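Himine Tabletop Storage
Plaselholm Woven Basket, Dark Brown
Item no. 985
Also in orange. Light green tray sold separately.

We get more letters over the Plaselholm than over anything else we carry, and most of them begin the same way: somebody bought one for the kitchen, then went back for a second because the first had been carried off to another room and never returned. It's an easy basket to like. It has a rectangular shape with gently flared sides and a good thick rim you can get your fingers around, and it will sit on a counter, a table or a deep shelf and quietly collect whatever you'd otherwise be looking for at ten at night.

The dark brown is the one most people start with. It's a deep, chocolaty shade that does well against white furniture and pale walls, and it's forgiving of the odd coffee drip (wipe it soon, please, all the same). The orange is a cheerful thing and looks lovely a little farther back on the same table, where it can brighten things up without taking over. If you can't choose between them, lots of our customers put snacks in one and everything else in the other, and that seems to settle it.

In front of the baskets we like the light green tray, which has rounded corners and a raised rim so that a pen doesn't roll straight off onto the floor. It's plastic and rinses clean. We've been using ours for the sort of mixture that turns up on any table by the middle of the afternoon – something from the bakery, a slice of chocolate cake, a rolled brown towel, a white marker – and then sorting it all out into the baskets once the cake has been dealt with. 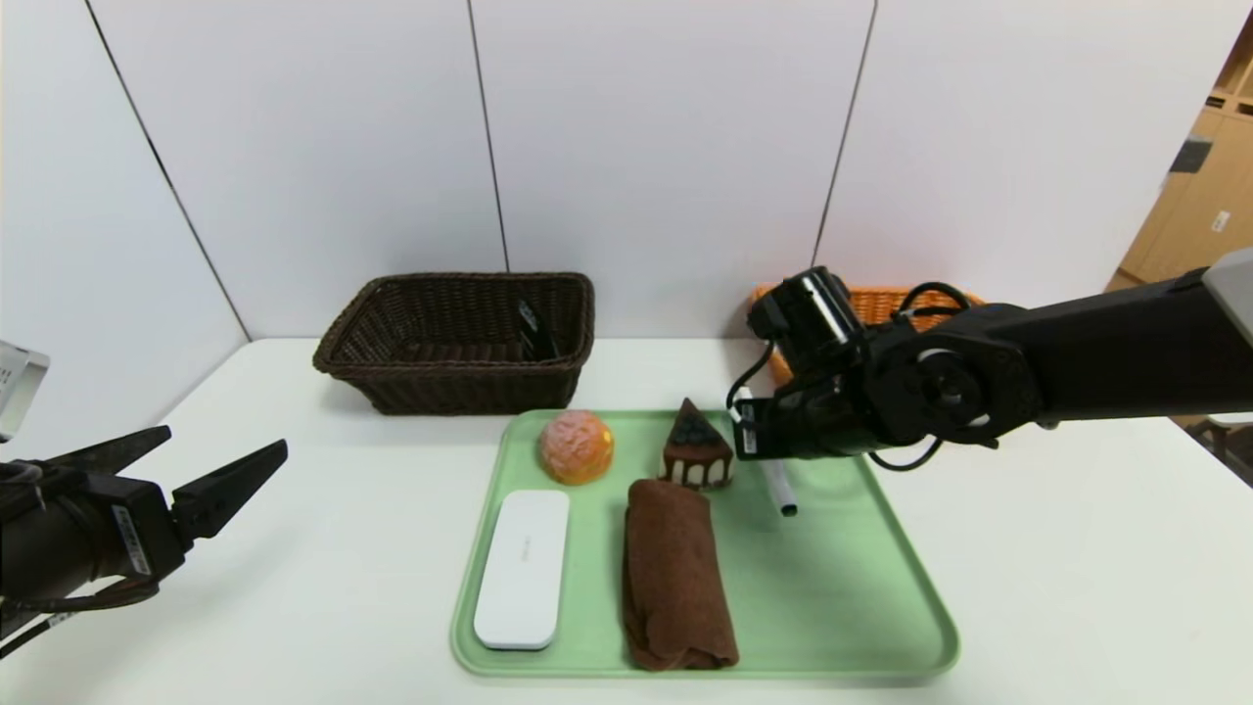
Siham Mansour: I'd been keeping my dish towels folded flat in a drawer for years and switched to rolling them for this basket. They stand up along the side and I can pull one out without wrecking the rest. My only wish is for a size in between this and the big floor one, for the bathroom. Color is just as dark as I'd hoped.

Thank you, Siham! The in-between size is coming in April under the name Pendetdale, and it will have the same flared shape, so the two should look right side by side.

A few words on the weave, as it's what people ask about when they call. The strands are flat and interlaced on the diagonal along the walls, and there are small gaps between them that let the light come through. We're very fond of that. It keeps a dark basket from looking heavy, and it means the things inside get a bit of air. The floor is woven in even rows and has a slightly lighter, warmer brown to it. Smaller things such as pouches and packets of tea or dried fruit are happy in there, either standing against a wall or lying flat, though anything as thin as a toothpick really wants a jar of its own, and loose sugar packets will be happier if you stand them in a cup first.
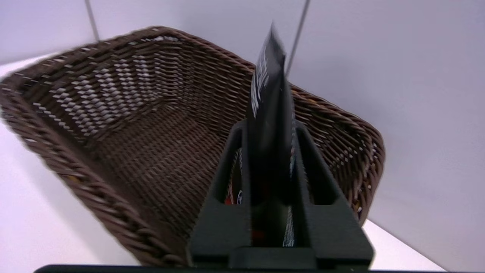

Himine Home Catalog, page 152

Cleaning and care
Shake it out over the sink, or use the soft brush on your vacuum for crumbs. A barely damp cloth takes care of the rim. Let it dry in the room, away from the radiator, and please don't put it in the dishwasher, whatever your brother-in-law did with his.

If the basket arrives a little out of square from its journey, set it on a flat table overnight with a couple of cookbooks in the bottom and it will usually come back to itself. Brahim Tawfik in our packing room has started putting a folded card inside each one, and we've had far fewer squashed corners this winter.

What goes with it
Plaselholm Woven Basket, Orange – same weave, same care
Light green tray with raised rim
Metwally cotton liner, natural, ties at the corners
Rolled hand towels, brown, sold singly

A note on spacing, from setting up a good many tables: leave yourself some bare surface in front of the basket. It's tempting to push the tray right up against it and fill every inch, but you'll want somewhere to put a thing down while you decide where it belongs. We keep the tray off to the right, with the baskets toward the back. If you're left-handed, swap it all around.

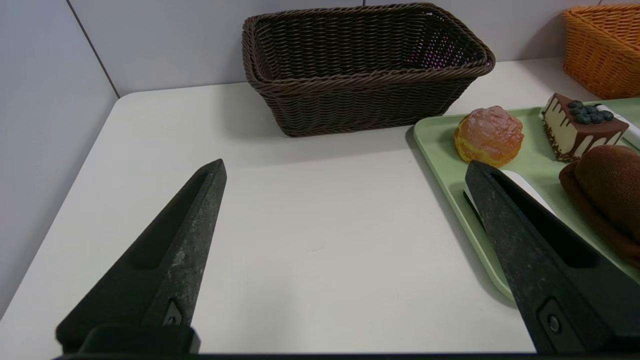
Plaselholm basket in dark brown, with the light green tray and the orange basket.

Ordering
Basket weight: 300 g. Orders of 20 or more go out from the warehouse on their own schedule, so write to Abdelilah Cherkaoui at the order desk first and he'll give you a date. Returns are fine as long as the basket is clean and the tag is still tied to the rim.

Page updated Saturday, January 21, 2023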